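Community Help > Lab automation > Buying and setting up

Wurnum arm kit for loading a liquid handler: worth it for tube racks?

Posted by Adaeze Usman

We run a small sample prep lab and have had a liquid handler for a few years. It does the pipetting well enough but somebody still has to load and unload it, and in the evenings there isn't anybody. Our supplier has quoted us for the Wurnum kit from Jivport. For the money you get an arm, a pedestal that bolts to the bench, a two-finger gripper, the control software and a simulated copy of your own bench to try things out on before the hardware arrives.

They have given us a login for the simulation, so I've been working in that since Monday. Moving plates is fine. I am less sure about full tube racks, which is what we mostly use. The gripper takes the rack by its two long sides and has to bring it over the deck and set it down between the corner brackets.
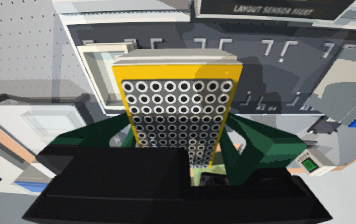 I have had it put a rack down cleanly plenty of times, but I have also had it come in slightly turned and end up sitting on a bracket. When that happens the software carries on to the next step as if the rack was seated. I can add a check by hand but I would have expected one to be there.

What I would like to know from people who have bought it:

Does the real arm place racks as well as the simulated one, or worse?

Is the setup visit worth paying for? It is quoted separately and they want 2 days for it.

Are the fingers that come with it good enough, or did you end up buying others?

We would be moving up to 200 racks a week, nearly all of them the same type. Budget is more or less agreed but I have to sign before the end of August.

Helmi Kuusisto

We have had the kit for 7 months, on a bench not very different from what you describe. I'll take your points in order.

Placement. The real arm was worse than the simulation for the first fortnight and is now as good. The reason was our deck. The simulated bench is perfectly level and the handler is exactly where the drawing says it is. Ours had been nudged at some point and was a few millimetres out at one end, which you would never notice when loading by hand. Once we had taught the positions again on the real deck the racks went in properly. Do not copy the simulated positions across and expect to start work the same afternoon.

The missing check. I agree with you, it should be switched on. It does exist. In the task editor open the place step, go to the section on contact and set the height tolerance. The arm then compares where it let go with where it should have let go, and stops if the rack is sitting high. The default is blank, and blank means it does not look. We set ours for every rack type and have had no runs carry on with a badly seated rack after that. It does add a little time to each move.

The setup visit. Pay for it. I tried to talk them down to one day and I'm glad they wouldn't. Day one was all fixing the pedestal and sorting out the reach, and it would have taken me a week. Ask for the person who comes to teach at least one full rack with real tubes in it, because a full rack is a good deal heavier than an empty one and the approach needs to be slower.

Where you put the pedestal matters more than anything on the quote. We have ours behind the handler so that the front stays free for people. It does mean the arm has to come over whatever is on the deck, so tall labware near the back becomes a nuisance. Use the simulation for this part. Move the pedestal about, run the same job from each position and see which one keeps the elbow clear of the gantry. That was the most useful thing we did with it.

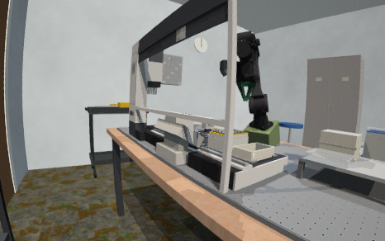 Can the arm be used while the liquid handler is in the middle of a run?

Only if you set up the signals between the two. The kit has an interlock cable and the software will hold the arm in a parked position until the handler reports that its head is out of the way. Without that connected you must treat them as taking turns, and the person starting the run is responsible for the order.

Jivport asked me that one back when I rang them about it, so have the model of your handler to hand. Some older ones have no output for it and you need an extra box from Ikonen, which isn't in the basic quote.

Rodrigo Calado

get the longer fingers. the ones it comes with are ok for plates but we had slipping with racks

Venla Niskanen

I'd go along with most of what Helmi says but I have a different view on the fingers. We use the standard pair with tube racks and have had no slipping once the grip force was raised. It ships with a low setting meant for plates. Rodrigo, did you change yours? If not it may be worth trying before anyone spends money on another pair.

Two things I would check before signing.

First, the support contract. Ours covered the arm and the gripper but left out the software after the first year, and the renewal was more than I had allowed for. Ask for the price in writing.

Second, your racks. Ours come from two makers and look the same, but one is slightly wider at the base. A person doesn't care. The arm cares quite a lot. We keep them as separate types in the software and have put a coloured sticker on the end of the wider ones. If you can stick to a single maker, do.

We also looked at the Nurari system. It was cheaper, and the gripper was decent, but there was no simulation with it and the task editor was hard going for people who don't write code. For a lab with an engineer on site I would say look at both.

Adaeze Usman

Thank you all. I found the height tolerance setting and Helmi is right, it was blank. I have filled it in and the task now stops when the rack is sitting on a bracket. I've asked for the support price from year two onwards, and whether our handler has the output for the interlock. Still waiting to hear about the second of those.

Rodrigo, if you remember which fingers you bought could you post the part number?

Rodrigo Calado

will look when im back in. didnt change the force, no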